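Arberg Packing Records

A table of shipping box sizes, fill weights and damage reports from the Arberg mail-order warehouse. It was put together to help small shops pick a box size without guessing. Last updated 20/11/2020.

What is in the data

There are 600 rows, one per parcel. Each row gives the inside length, width and depth of the box, the weight of the goods, the weight of the filler, the carrier zone and whether the customer reported damage. Lengths are in inches and weights are in ounces. An empty cell means the value was never written down. A zero means zero.

The main file is parcels.csv. A second file, boxes.csv, lists the box sizes in stock and the board grade of each. Join the two on box_code.

How it was collected

Packers filled in a paper slip at the bench and the slips were typed up at the end of each shift. Damage reports came in later by email and were matched by order number. Reports that could not be matched are left out -- they are mostly from orders split across two parcels.

Box dimensions are inside dimensions throughout. The supplier's catalog gives outside ones, so the numbers will look a little small if you compare them. Depth is taken from the floor of the box to the crease of the flaps.
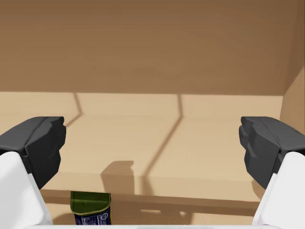
Inside of a cardboard box, computer rendering.

Board grades are coded S for single wall and D for double wall. The Caro line is single wall only. The Lovier line comes in both, and the grade was not always noted on the slip. Where it was missing we used the S code if the box weighed under 5 ounces empty and left the cell blank otherwise.

Known problems

Filler weight is the weakest column. Two benches used a scale that rounds to the nearest ounce, and the other used one that reads in tenths. The bench column tells you which.

Around 300 rows are from November, when the order mix leans toward gifts and fragile goods. Don't use the overall damage rate as a yearly figure.

Carrier zones follow the Bhardwaj rate sheet, which was redrawn during collection. Old zone numbers have been converted. The original value is kept in zone_old.

Suggested use

Comparing box sizes, estimating filler, teaching basic table joins. The set is too small for predicting damage on a single item type.

License

Free to use and change with credit to Arberg Packing Records. Corrections are welcome through the issue tracker. Please include the row number.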